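Changing non-clumping litter and cleaning the tray

Updated Feb 2, 2024

These instructions apply to open plastic trays filled with non-clumping mineral or wood-based litter. Clumping clay is handled differently and is covered on a separate page. Allow 12 minutes per tray, plus drying time.

Before you start

Wear disposable gloves. Anyone who is pregnant or immunocompromised should leave the job to another member of the household. Work near an outside tap or a laundry tub, never the kitchen sink.

Emptying

Remove solids with a slotted scoop. Tip the remaining litter into a bin liner, tie it off and put it in the garbage. Do not flush it, whatever the bag says. Mineral granules settle in the trap and will block a 40 mm waste pipe.

Washing

Rinse with hot water, then scrub with unscented dish soap and a brush kept for this purpose. Avoid ammonia-based cleaners and anything with a citrus odour. Pay attention to moulded ledges and perforations, where fine dust cakes and holds smell. Dry the tray fully before refilling.

Refilling

Pour from the middle and level by hand. Depth should be even, at 4 to 5 cm for most adult cats. Litter that is heaped in the centre and thin at the sides lets urine reach bare plastic at the edges.
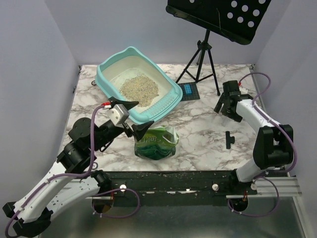
A reader in Lapointe wrote that 5 cm was too much for her older cat, which stopped using the tray until she cut it back to nearly 2 cm. Shallow fill is a reasonable adjustment for arthritic animals. Change the litter more often to compensate.

Schedule

Scoop twice daily. Replace all litter weekly for one cat, and every three or four days where two cats share. Replace the tray itself once the base is deeply scratched. In our household that is every October.

Storage

Keep opened bags in a lidded tub off the concrete. Damp granules lose absorbency and cannot be dried out for reuse.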